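Hovgate Gripper Software: Gallery

Welcome to our gallery page. We are a small group and we write the software which turns hand-held gripper recordings into training data for a robot arm. My part is the tracking code, and Zeyu Han writes the planner. In April we changed the way we match the two camera streams in time, and the old version lost many frames when one gripper passed behind an object. The new version keeps both paths, and it needs 9 minutes for a set of 400 recordings on our office computer. The tag reader is still slow near the rim of the fisheye lens, so Qianru Fu is working on it now.
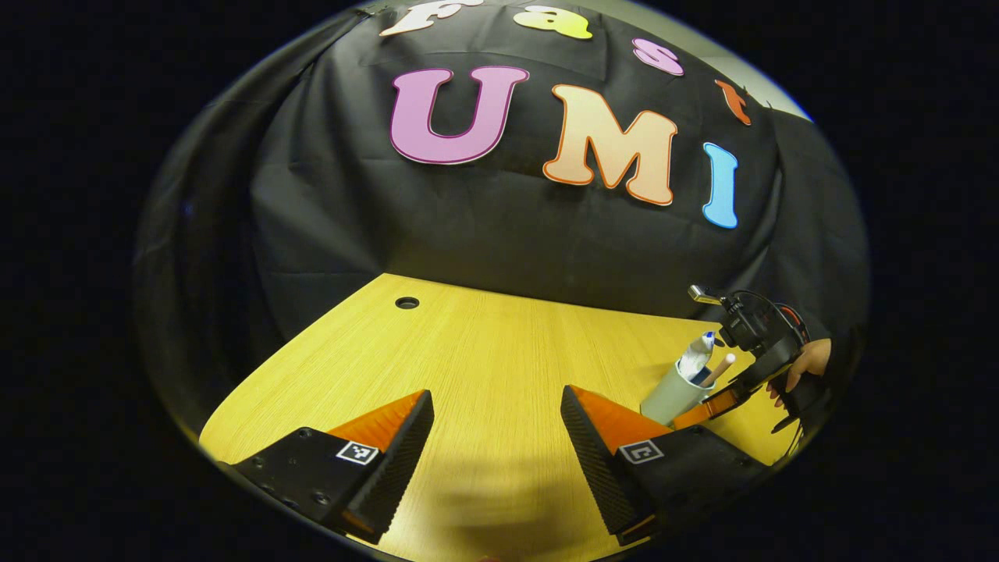 Table view from one gripper, with the second gripper beside the cup. Both finger tags face the lens.

Contact: Jingyi Long, Hovgate | © Hovgate | Back to top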